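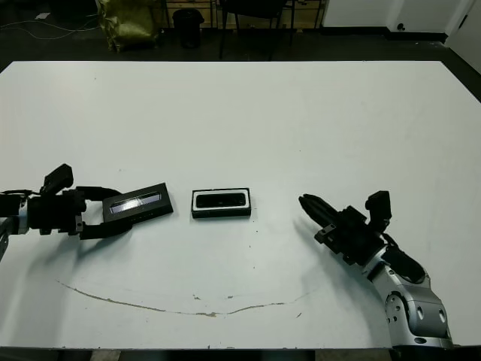
Ticket: Clerketard cell, boxing task, left gripper does not release
Opened: 26/09/2023
Priority: medium
Status: open, workaround in place

Symptom
Left arm stops after grasping a black box. Controller reports "grip hold timeout" with code 21. Right arm stays in position and accepts no motion command until the fault is cleared. No collision was logged on either arm.

Setup
Two arms, one table, Furura task script. Release timeout is set to 2000 ms. Torque limit is at default.

Log
1. Cleared fault, restarted script from the home pose. Code 21 returned on cycle 11.
2. Opened left fingers by hand from the jog panel. Full travel, no binding.
3. Swapped the left and right gripper cables at the controller. Fault stayed with the left arm. Cable ruled out.
4. Read finger position during a hold. Reported width drifts while the fingers are still, so the release check never passes.
5. Raised the release timeout by 200 ms. No change. Reverted.
6. Re-zeroed the left gripper with fingers closed. Script then ran to the end, but the drift was back after a power cycle. 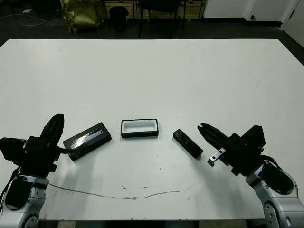

Left gripper closed, right gripper slightly open, tray at center.

Suspected cause
Zero offset is not being written to memory on the left gripper. Firmware on the left is one release behind the right.

Workaround
Re-zero the left gripper after every power-up. Keep hands off the table until the controller shows READY on both arms.

Next
Update left firmware to match right, repeat step 4. If drift remains, return the unit to Holroyd for service.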